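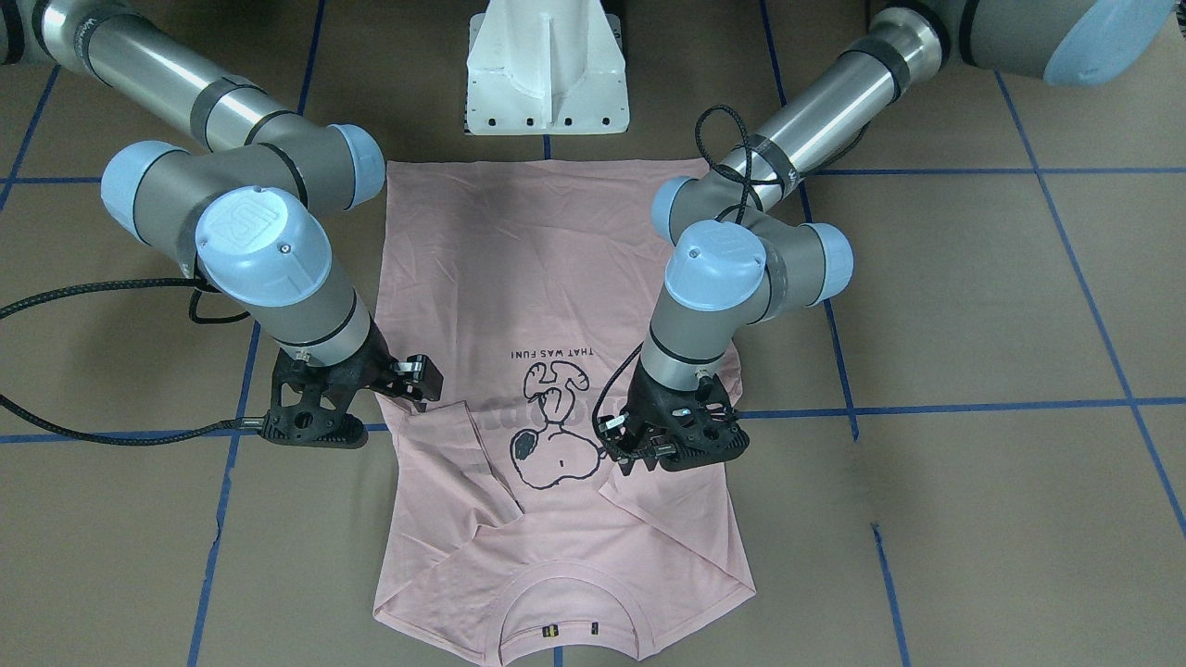 4. WHY THE T-SHIRT

Figure 2. A pink T-shirt with a printed cartoon, laid flat on the taped floor. A small fold lifts near its upper-left edge.

Of all the garments in our study, the T-shirt taught us the most about folding, and it was the one we nearly left out. Early on we thought it would be too simple. Everybody owns a few, everybody folds them, and we expected everybody to do it in much the same way. We were delighted to be wrong!

We asked people in the Warkholm and Gallardo groups to fold a short stack of shirts at their own pace, with no instructions beyond "the way you would at home." Five styles came up again and again. The most common begins with the shirt face down, both sides brought in toward the middle, and the bottom carried up to the collar. A second begins with a simple half fold down the center line, sleeve on sleeve. The remaining three are variations on rolling, and two of those depend on how long the shirt is compared with its width.

What a shirt looks like before the first fold matters a great deal. A shirt spread flat, like the one in Figure 2, still carries small lifts and ripples in the cloth, and folders treat these very differently. Some smooth the whole surface with an open palm and will not begin until it is done. Others go straight for a corner and let the creases settle as they work. Tsung-han Liu, who coded the sessions, found that smoothers were also far more likely to undo a finished fold and start again.

Prints deserve a mention too. A cartoon or slogan on the chest gives the folder a target, and many people adjust their side folds so that the picture ends up centered on top of the finished bundle. With plain shirts the same people were much less fussy – a sleeve might stick out and stay that way. We had not planned to look at prints at all, and we would love to see this followed up with stiffer inks, which bend poorly and may push the crease to one side.

Section 5 takes up the harder case of long sleeves, where the five styles split further and the half fold nearly disappears.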